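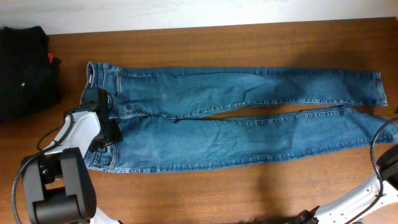 ¿Cuántos ejemplos hacen falta para que aprenda a doblar una prenda? Depende de la prenda, y con los vaqueros todavía no lo sabemos: llevamos 2.311 episodios en total y la curva no se ha aplanado.

Enero. Escribo deprisa que me cierran la cocina.

Hoy tocaba vaqueros otra vez. Turno de mañana en teleoperación, los dos brazos. Manos heladas la primera hora, luego ya bien. Empezar siempre con la prenda estirada, cintura a la izquierda, perneras a la derecha, eso lo fijamos la semana pasada y creo que es un error. El modelo va a aprender que el mundo viene con la cintura a la izquierda. Lo dije en la reunión. Quedó apuntado y punto.

168 episodios buenos hoy. Mi mejor día desde que estoy en Sturnia, y eso que perdí media hora con la calibración del derecho, que iba con retraso respecto al maestro. Poco, pero se nota en los dedos. Reinicié, nada. Reinicié otra vez, bien. No sé qué fue, no lo apunté, mal.

El azul medio da problemas distintos a los del negro. Con la ropa negra se pierde el borde, la cámara no ve pliegues y uno acaba doblando de memoria – que es justo lo que no hay que hacer, porque la memoria no se graba. Con el vaquero gastado se ve todo: la costura naranja, las arrugas, las zonas blanquecinas del muslo. Demasiado, a lo mejor. ¿Y si se agarra a la costura y luego le ponen unos sin costura de color? Hay que meter variedad ya. Pedir a Follar otra caja de ropa usada, la última venía casi toda de la misma talla.

Cosas que he notado pinzando la cintura:
si entro muy bajo cojo solo una capa y el doblez sale torcido
si entro muy arriba resbala al levantar
lo bueno es morder un poco por encima y un poco por debajo, cerrar despacio, esperar un segundo y tirar

Lo de esperar un segundo. Discusión a la hora de comer. Los de Wenero, que entrenan con nuestros datos, dicen que las pausas ensucian, que el modelo aprende a quedarse parado. Yo digo que sin pausa la tela no asienta. Me han pedido que haga una tanda sin pausas y otra con pausas, y comparar. Me parece bien, pero quién etiqueta eso después. Yo, claro.

El etiquetado en Swati va lento hoy, se colgó 3 veces. Perdí las notas de una tanda entera y tuve que volver a verla a doble velocidad. Verse doblar pantalones a doble velocidad es raro. Muevo el brazo izquierdo como si me diera verguenza usarlo. El derecho espera con la pinza abierta demasiado rato, tengo que acercarlo antes, mientras el otro ya está agarrando. Eso sí que es pausa inútil y ahí Wenero tiene razón.

Descartados: unos 40 no, menos, no me acuerdo, lo miro mañana en la hoja. La mayoría por lo mismo, el bajo de una pernera que no llega a juntarse con el otro. A ojo parece bien y luego al segundo doblez se abre todo. ¿Descartar o guardar como fallo? El criterio cambia cada dos semanas. Yo los guardaría, con la corrección incluida. Un episodio en el que me equivoco y lo arreglo vale más que otro limpio, o eso quiero creer. Ahora mismo van a la papelera y me duele.

La espalda regular. La silla nueva es peor que la vieja.

Por la tarde 2 tandas más, más flojas. Se nota el cansancio en las trayectorias, temblores, agarres a la segunda. Proponer turnos de tarde mas cortos. Nadie va a querer un modelo que dobla como yo a las seis.

Para mañana: girar la posición inicial aunque sea por mi cuenta, cintura a la derecha, cintura en diagonal, una pernera ya doblada encima de la otra. Marcarlo en las notas para que no me lo tiren como error. Mirar el retraso del brazo derecho y esta vez apuntrlo. Preguntar si las camisetas entran este mes o no.

Soñé con dobleces anoche, por cierto. Cené tarde. Apago, que ya están con las llaves – seguir mañana con lo de los descartes.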